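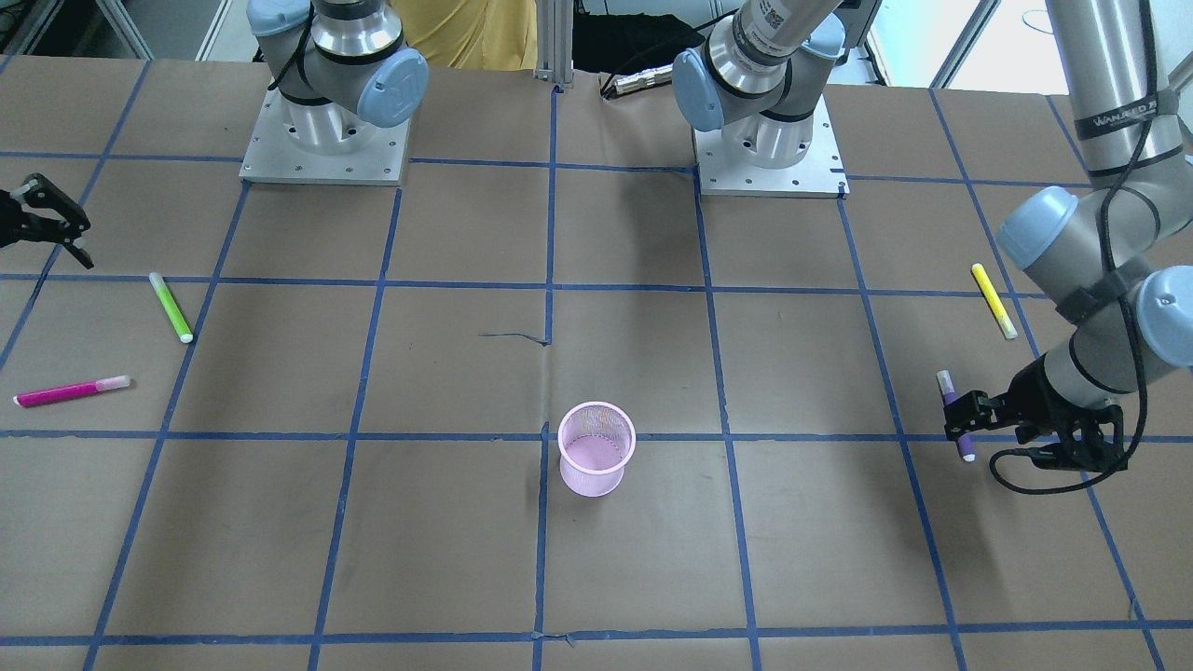
Brown paper and dark blue tape on the big table, with a purple marker.

## Paper and tape on the big table

Members who have been in the Vulleritz workroom lately will have worked on the new table covering. It is plain brown kraft paper with a grid laid out on top in dark blue tape. The grid was Ásdís Bisgaard's idea and it is staying for the rest of the year. Several people have asked how it is put down and who changes it, so the details are set out below as of July 2018.

The paper is the heavier grade from Morikawa, which we buy by the roll. It replaces the white newsprint we used to tear off the pad. The newsprint was cheaper, but marker went straight through it and we spent a good part of last winter scrubbing the tabletop with metho. The kraft paper takes marker much better. It will still bleed if you go over the same spot again and again, so put a scrap sheet under anything you plan to colour in solidly.

To change the paper, clear everything off first and wipe the table dry. Roll the paper out from the near side to the back, smooth it from the middle with your forearm and tape the edges down flat. Trim with the long scissors. Please do not use a knife on the table, even with a ruler. There are already two scores near one corner from the last time somebody did.

The grid goes on next. Mark both ends of each line in pencil, then run the tape from one mark to the other in a single pull. It is much easier with a second person holding the far end. Do all the lines going one way before starting the ones that cross them. The cells don't have to be perfect. Aqeel Warraich laid the current grid and says the trick is to let the tape down under its own weight and press it afterwards, as it stretches if you pull it tight and then lifts at the ends overnight.

People are using the squares in different ways. The lettering group works one practice sheet to a square. The Saturday sorters put one kind of item in each square and write the name on the paper beside it. Both are fine. If you write on the paper itself, keep it small and keep it inside your own square so the next group has some clean space.

Small things left on the table at the end of a session go in the grey tub under the window. The tub is emptied at the end of each month. If you have lost something, look there before ringing the office.

**Markers**

We have 4 boxes of Sunoda markers in the tall cupboard, shelf 13. Purple and dark green go missing first. Push the cap on until it clicks and lay the marker flat in the box. Dried-out ones go in the jar by the sink so that we know what to reorder. Please don't put them back with the good ones.

**Tape**

The dark blue tape is for the grid only. For parcels, posters and mending, use the clear tape in the drawer. A roll of the blue costs a good deal more, and we went through more of it than planned in the first month. If you find a line lifting, press it down with the back of a spoon. If it won't stick, peel off that line only and lay a new one.

**Next change of paper**

The present sheet should last until September unless there is a bad spill. Used paper goes flat into the recycling once all the tape is off it. Nalport will not collect it with tape attached, and last time the whole bin was left at the kerb.

If you can help with the next change, leave your name on the cupboard door or ring the office on extension 3110. It takes two people less than an hour.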